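Flimis (the duo)

Flimis is an electronic pop duo made up of singer Faustine Lemaire and producer Dorian Lefèvre. I've been keeping this page going on the music wiki for a while now, and I still get messages asking how to say the name. It's FLEE-mee, with the s silent. Lemaire has said it both ways on stage, so don't be too hard on your friends.

Background

Lemaire and Lefèvre met in Jendthorpe, where they were both playing in a wedding band called Caron. I've only ever heard one Caron recording, a cover of an old disco number with a very loud tambourine, and you can already pick out Lemaire's voice on it. She was singing backup. Lefèvre played keyboards and, according to an old flyer a reader sent me, "lights."

They left Caron the same week and started writing in the apartment over his aunt's bakery. The first songs were in French, then half French, and by the time they had a set together Lemaire was writing mostly in English. She told a local radio host that she found it easier to be rude in a second language. (If anybody has the full tape of that interview, please write to me. My copy stops right in the middle of her story about the landlord.)

Kaltari

The debut album, Kaltari, has 9 tracks and runs a little over half an hour. It's named after a ferry in one of the songs, although the ferry song got dropped from the final running order and only came out later as a B-side. So the title track of Kaltari isn't on Kaltari, and I have to fix this on the track list every few months when someone helpfully adds it back in.

The first pressing was 1,341 vinyl copies. The odd number comes from the plant, which had a batch of bad sleeves and shipped what it had. I own one of these and the sleeve is still a bit crooked! The second pressing was 4,000 and has the corrected lyrics on the insert. On the first one, the second verse of "Paper Mayor" is printed twice and the third is missing.
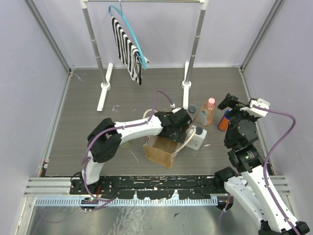

Reviews at the time were kind but short. Most of them talked about "Paper Mayor," the single, and skipped the slower second side, where I think the best writing is. "Goodnight, Switchboard" is just Lemaire and an organ for nearly five minutes, and it's the one people ask for at shows.

The Jendthorpe walk-off

This is the part most people come to the page for, so I'll try to be careful with it. In June, Flimis were booked to close the second night of the Jendthorpe summer festival. They played four songs. During the fifth, Lefèvre stopped, said something to Lemaire away from the microphone, and left by the side steps. She finished the song alone and then left too.

The gossip sites had them broken up by breakfast. One of them ran a story claiming Lefèvre had thrown a drink at a sound engineer, and that story is still being copied around. I was in the crowd, fairly near the front, and I didn't see any drink. The festival's ticket office gave the attendance that night as 2,853, and I've heard from a good few of those people, and they don't remember one either. If you want to add the drink back to this page, please bring a source that isn't the same website.

The duo put out a statement on Aug 20, 2019. It was three sentences long. It said that Lefèvre had been having trouble with his hearing, that he was being treated for it, and that they were sorry about the show. Ticket holders got a download of a full live set recorded in rehearsal — it's very good, by the way, and has the only version of "Goodnight, Switchboard" with drums.

Live style

Flimis play with very little on stage, usually two keyboards and a drum machine. Lemaire talks a lot between songs and Lefèvre almost never does. Since the festival he has worn ear protection on stage, the big kind, and some fans have started wearing them too, which makes it hard to chat with anybody at the merch table.

Discography

Kaltari (album)
"Paper Mayor" (single)
"The Kaltari" (B-side, see above)
Rehearsal Set (download, ticket holders only)

I've left the Caron recording off the list for now. Lemaire and Lefèvre are both on it, but it was never sold and the date on my copy is in somebody's handwriting.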